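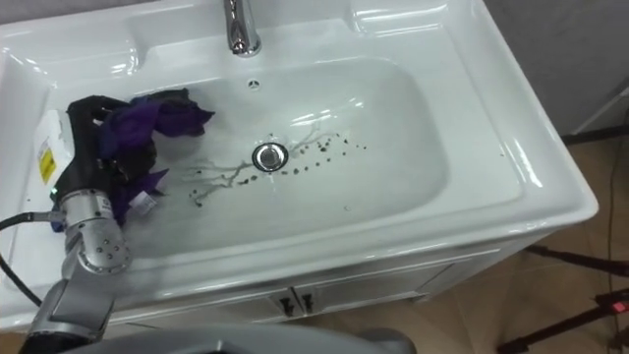 White ceramic with a chrome faucet and drain.

Review: the Zelico side table by Ekness

Posted 24/10/2022

The Zelico is a low side table from Ekness, sold flat and put together with one tool. We ordered ours in September and have used it every day since it came. It is the smaller of the two sizes, 51 cm across the top and 93 cm long, in the oiled oak finish.

The frame is bent steel tube in a matte gray coating. The top sits on three cross bars and is held by clamps that slide along the tube and tighten from underneath. No screws go into the wood. Ekness says this lets you swap the top later without buying a new frame, and the clamps do come off and go back on without marking the coating. I tried it twice.

Assembly took less than half an hour. The instructions are drawings only, and the drawing for the second cross bar shows it upside down. If the flat side of the bar faces the floor, the clamps won't close. Turn it over and they will.
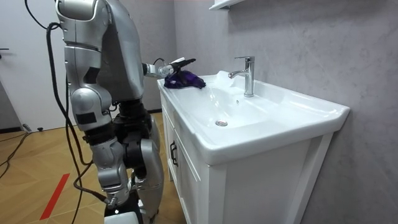

White bathroom vanity with a purple cloth on the left rim of the basin.

Once it is together the table is steady. It does not rock on our tile floor, and the feet have a small threaded pad for floors that are less even. It is heavier than it looks. I would not want to move it every evening, but one person can lift it.

The oiled top needs some care. A glass left overnight made a pale ring that came out with a light sanding and more oil. Ekness includes one small bottle, enough for two coats. Coffee wiped up the same hour left nothing. If you don't want to deal with oil, there is a laminate top in white or dark green for the same money.

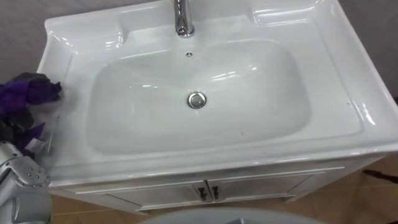 Compared with the Shenoy

We had the Shenoy table from Zotow for a few years before this one. It costs less and has a shelf under the top, which I miss. Its legs are screwed straight into particle board, though, and two of them worked loose. The Zelico has nowhere to put magazines, but every joint can be tightened again with the same hex key.

Price and delivery

The Zelico was $1,824 with the oak top, delivery included. That is a lot for a side table. The box came with one dented corner and nothing inside was damaged. A missing foot pad was sent within a week after one email.
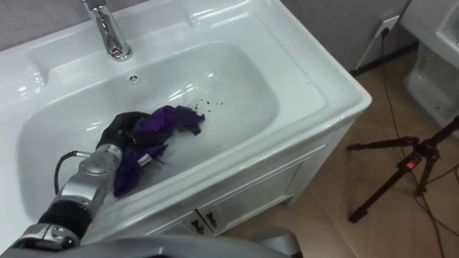 Single-lever faucet on the back ledge of the sink.

Good: solid frame, replaceable top, quick help from the seller.

Less good: price, weight, the error in the instructions, no shelf.

I would buy it again in this size. The longer version uses the same 3 cross bars spaced farther apart, and I would want to see it in a showroom before ordering.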